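Dye bench notebook, Morkomgate workshop
3/23/25

Onion skin and madder on the Midtbø fleece, continued

Picked up where the October pages stop. Those swatches came out streaky and I blamed the alum at the time. Having gone back over the notes I think the fleece was never properly scoured. The streaks follow the locks, tip to butt, and the tips took far less colour. Grease would do that. Alum that hadn't dissolved would give blotches in odd places.

So this round is the same fleece, scoured again from the raw bag, with everything else kept as it was where I could manage it.

Scouring

100 g lots, one per mesh bag, bag loosely filled. Deolinda used to pack them tight to get through the fleece faster and the middle of each bag stayed yellow. Hot tap water topped up from the kettle, no agitation, soak, lift, drain, next bath. The Drultero soap goes in after the water or it foams over the side and you spend the afternoon mopping.

First bath went the colour of weak tea and smelled strongly of sheep. Second was better. The last one had a slight skin of grease on top as it cooled, so I did another. Should have kept the water hotter to begin with. The lanolin lets go into the water and then settles straight back on the wool if the bath is allowed to go lukewarm, and I had walked off to answer the phone.

Squeezed, didn't wring. Dried on the rack by the window. Feels right now, a bit squeaky between the fingers, no drag. Vegetable matter is still in there, mostly hay chaff. It'll come out in the carding or it won't.

Water here is hard. We keep saying we'll get a proper test done. For madder I don't mind, it likes the calcium. For the onion skins I used rainwater from the barrel, strained through an old pillowcase.

Mordant

Alum at the usual weight for weight. Dissolved it separately in 500 mL of boiling water in the glass jug and stirred until there was nothing left on the bottom, then into the big pot. Wool in wetted out. Brought it up slowly, held at a bare simmer for an hour, left to cool overnight with the lid on.

Added 2 g of cream of tartar to the lots meant for madder and none to the onion lots. The October notes say "some c of t". Some! My own handwriting, too. Weigh it and write it down.

One lot has no mordant at all and goes in with the rest as a check. Tied with a double knot of white cotton so it can be told apart.

Onion skins

Skins from the paper sack under the bench, all yellow onion, red ones picked out and set aside. Simmered, strained through cheesecloth, pushed the skins down hard with the back of a spoon. Ended up with more liquor than the pot would hold with the wool in it, so one 945 mL jar is in the fridge, lid taped, skull and crossbones on the tape. It is NOT broth.

Colour came up very fast. Strong orange within minutes on the mordanted wool. The unmordanted lot went a pale tan and stayed there. I pulled a few locks early and they are a clear yellow I like better than the full-strength orange. Worth repeating as its own trial with the wool in and out quickly.

Streaking: none that I can find. Tips a shade lighter than the butts if you hold them up to the window, but that could be sun damage on the sheep. I'm fairly satisfied the scour was the problem.

Madder

Chopped root from Gurkley, the older bag. Rinsed it first in cold water and threw the rinse into a separate pot in case the yellows are any use. Soaked overnight. Heated it the next morning with the thermometer clipped on the side, and this is where I have the least confidence. The clip slipped and for a while it was reading the air above the bath. By the time I noticed there was steam coming off in a way I didn't care for. Turned it right down.

Result is a brick red leaning to brown. Handsome enough, but not the clear red on Lesia's sample card, which came from the same supplier. She says she never lets hers get past hot-bath temperature and leaves it for most of a day. I haven't the patience, but I'll try it on the side burner where the flame goes lower.

Exhaust bath gave a soft coral on the second lot. Third lot is peach. Both very even. If anything the exhausts are the better result and I'd be happy to do a whole sweater's worth in the coral.

Iron dip

Only on the onion lots. Rusty nail water from the crock, a splash in a bucket of warm water, wool in for a few minutes. Went from orange to a greenish brown like pond weed. I left one lot in too long and it is now harsh to the touch. Keep iron short. Rinse the tongs afterward and do not put them back with the clean set, because the next yellow to touch them will go khaki. That is what happened to Deolinda's weld last year and it took us a long time to trace.

Light test

Card strips wound with a sample of each, half covered with foil, taped to the inside of the south window. Label in pencil. The marker we used last time faded before the dye did.

Going in:
Onion, full strength
Onion, early pull
Onion with iron
Madder, first bath
Madder, exhaust coral
Madder, exhaust peach
Unmordanted check

I expect the onion to go first. The early pull in particular has very little in it. Will look at the strips when the evenings get longer and compare with the old madder strip that's been up there so long it has become part of the window.

Storage and labels

We lost a whole set over the winter to bad labelling. The swatches were fine. The tags had come off in the bottom of the box and there was no way of matching them up. Lesia wants punched cards with the yarn tied through the hole and I agree. Card goes on before the swatch leaves the rack. Fibre, source, mordant and weight, dyestuff and weight, time, water, initials.

Cedar blocks in with anything that's going to sit. Moths were found in the bottom drawer again, in the undyed romney, and I've put that in the freezer in two zip bags. Take it out, let it come to room temperature still in the bag, then back in for another spell. Opening it cold makes it sweat.

Nothing damp goes in the fabric bins. They breathe well enough for dry skeins but they hold a smell, and once they smell of wet wool they always will. A light grey one with the handle set into its front panel suits carded swatches fine. The dark crates are for raw fleece only.
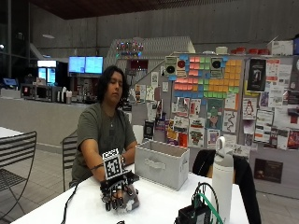

Things to fix or buy

Thermometer clip. The spring is gone. A bulldog clip and a cork would do until we find a decent one.

More cheesecloth, the good weight. The cheap stuff let bits of onion skin through and they stuck in the wool like fish scales. I was still picking them off at supper.

Alum is low. There's enough for a couple more pots at this rate. Ask Gurkley whether they still do it by the pail. Ask also whether the newer madder is the same crop as the old, as the newer bag smells sweeter and the pieces are paler inside.

Drain strainer under the utility sink needs emptying after every scour. It backed up again while I was rinsing and I had sheep water on the floor as far as the door.

pH strips have got damp and all read the same. Throw out.

Notes to Deolinda

Your walnut husks are still in the bucket outside. They have a crust on them – I haven't disturbed it. If you want them used before the warm weather say so, otherwise I'll strain and bottle what's there. The lid has a brick on it to keep the squirrels out.

The skein you left on the hook with no card, grey-brown, two-ply: is that the walnut or the alder? Lesia thinks alder. It has dried quite a bit lighter than I remember either of them.

Next

Repeat madder at low heat, same root, same mordant, lid off, and somebody stays in the room with it.

Onion early pull as a proper timed series, from the jar in the fridge if it hasn't gone off. Sniff it first.

Try the madder rinse water on its own. It's a brownish yellow in the pot and I don't hope for much, but it costs nothing.

Midtbø have another fleece for us if we want it, a darker one. I said yes to a small bag. Overdyeing grey with the onion might give a decent olive without any iron at all, and I would like to get away from the iron for anything worn next to the skin.

Rack needs clearing before the next scour.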